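Small Table, Big Feelings
By Charalambos Papadakis
August
2 min read
99 shares | 5 comments

I have a soft spot for round bedside tables, and I've finally found one I can go on about! The guest room at Endley has a little wooden one with a raised lip all the way around the top, like a tray, so your pen can't roll off in the night (mine always does).

And there's a drawer! In a round table! The front is curved to follow the top, and the TV remote lives inside, so the top stays clear for the good stuff. 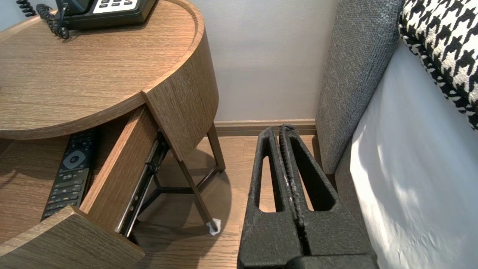

I grew up with square nightstands, all of them with a corner at exactly shin height. My parents had a pair that moved house with us every time, and I still have a dent in one leg to prove it. A round one fits into a corner so sweetly, and you can walk past it half asleep on the way to get water.

Then there's the telephone, a proper one with a cord and buttons you can push. I picked up the handset on Sunday just to feel the weight of it, and then I called my sister and we talked for 70 minutes. I loved it.
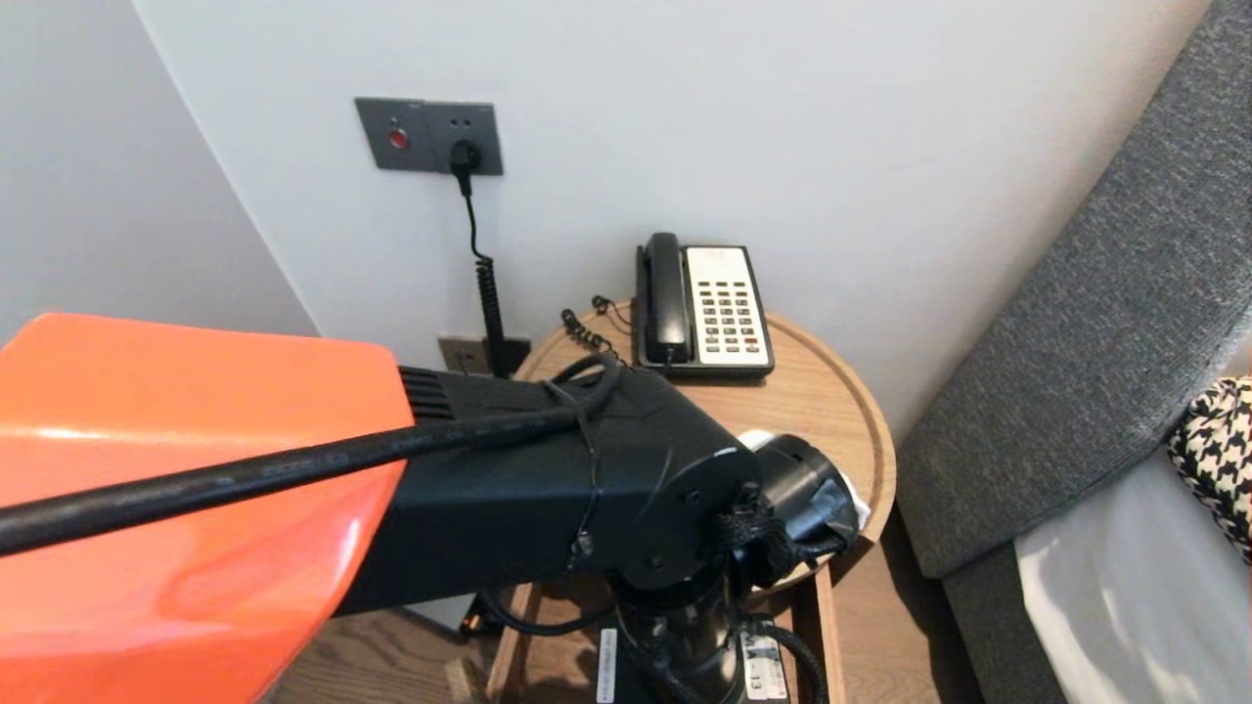

Zakgate Home Corner Club | Members' Posts

A few of you asked in the comments about keeping a bedside table tidy when there's a phone on it. I push the phone to the back, near the wall, and keep the front for whatever I'm reading. The curly cord goes where it likes, and I've made my peace with that. 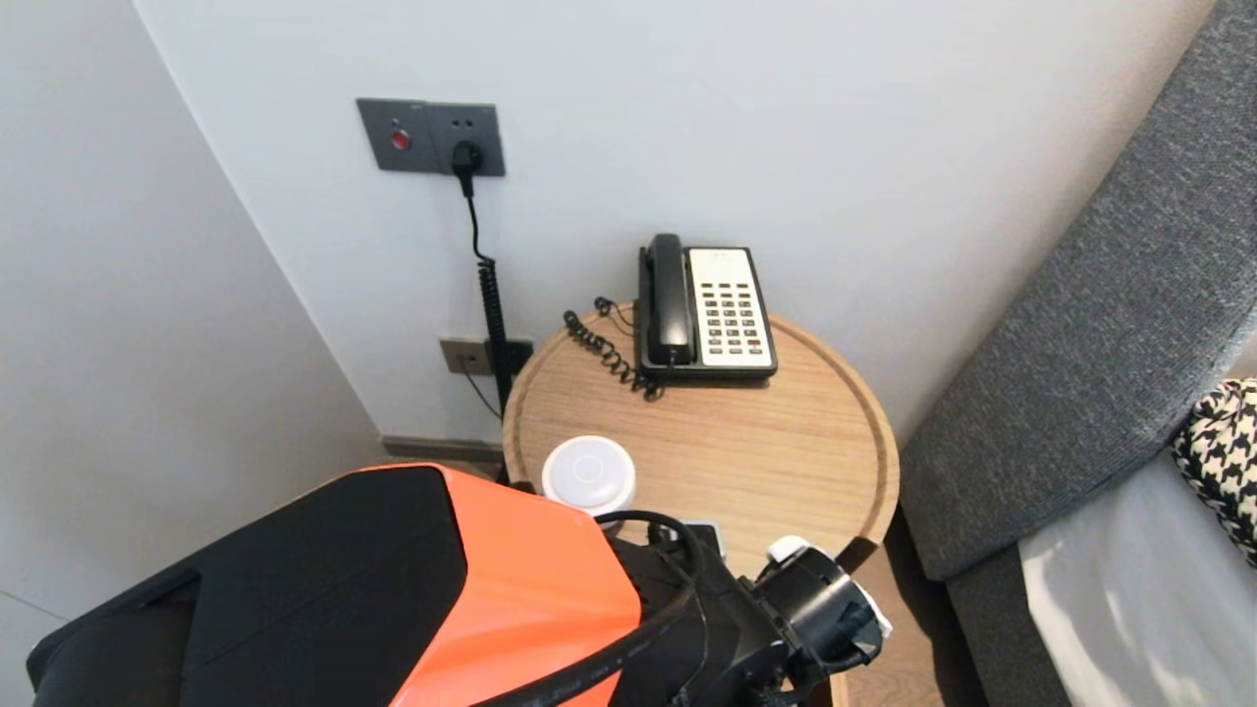

Next on my list

A reading lamp! I want something small and warm, and I'm open to ideas. 3,199 words of notes so far, so send help.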